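Garment folding

Garment folding is the practice of reducing an article of clothing to a compact, regular shape for storage or transport. Knitted tops are usually spread on a flat table, smoothed, and folded inward from the sides.
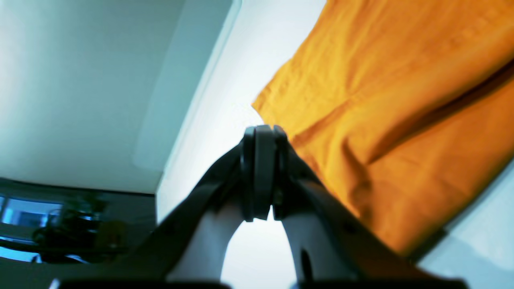
Creases left in the cloth before the first fold tend to remain in the finished stack. The Clumel method, taught in laundries since the 2000s, begins at the neckline seam.

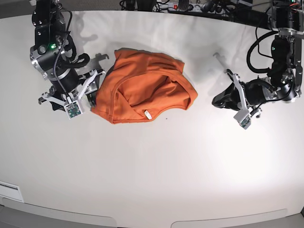 Where should folding begin if a shirt is bunched up?
The shoulder seams are found first, and the shirt is opened out from there.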